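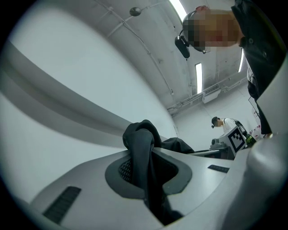 A bit of black cloth against light grey.

October 8, 2021

Soup weather again, and I for one am delighted. I had the big pan out before breakfast this morning (yes, before breakfast, in my dressing gown, with the radio on) because I'd promised Rukhsana Marwat I would finally write down the lentil soup I made when she came round last month, and I can't write a recipe down unless I'm cooking it at the same time. I've tried. I end up leaving out the salt.

I should say that I came to lentils late. We didn't have them at home when I was growing up, apart from the ones in a tin of something brown that my dad took camping, and for years I thought they were a sort of punishment. Then I rented a room at 152 Gurnisar Road, above a shop that sold them out of great big sacks, and the smell that came up the stairs at lunchtime changed my mind within the week. I still go back there when I'm over that side of town. The shop has changed its name to Celtari and has a proper till now, but the red lentils are as good as ever and they still sell them by the scoop.

So, the soup. You want two onions, chopped as small as you have the patience for, and a good slosh of oil in a heavy pan. Cook them slowly. I mean really slowly, with a pinch of salt and the lid half on, until they've gone soft and sweet and the kitchen smells like somebody's grandmother lives in it. Then in go a couple of carrots, grated (my own addition, and Rukhsana raised an eyebrow, but she had seconds), three cloves of garlic and a heaped teaspoon of cumin. Stir that about for a minute or so.

Next come the lentils, two mugs of them, rinsed until the water stops looking like milk. I used to skip the rinsing and my soup always had a sort of scum on it, which I blamed on the pan! Add a big spoonful of tomato purée and enough stock to cover everything by a good couple of inches, and let it bubble gently for 35 minutes. Give it a stir now and again, as it does love to stick to the bottom when you've gone off to answer the phone.

I don't blend mine. Katherine Correa, who I worked with for years and who makes a very smart version for dinner parties, puts hers through a sieve as well, and it's lovely, like velvet, but I like to know I'm eating something. A squeeze of lemon goes in right at the end. If you only take one thing from all this rambling, let it be the lemon. Without it the whole pot tastes a bit sleepy.

Then there's the butter. Melt a good lump in a small pan with dried mint and a teaspoon of chilli flakes, wait for it to foam, and pour it over the bowls at the table so everyone gets the sizzle. I used the Sezer chilli flakes this time, which are oily and dark and not too fierce. The last lot I had nearly took the roof off my mouth, so do taste a flake before you throw in a whole spoonful.

It feeds five with bread, or two of us for most of a weekend. It thickens up terribly in the fridge, so loosen it with a splash from the kettle when you heat it through, and check the salt again. It freezes well too. I've two tubs put by already and I'm hoping to have a few more in there by December, when the house fills up and I never want to cook anything on the first night.

Next time I think I'll try the yellow split peas. I bought a bag by mistake and they've been looking at me from the shelf ever since. If any of you have a good way with them, do leave me a note underneath, and tell me whether I need to soak them!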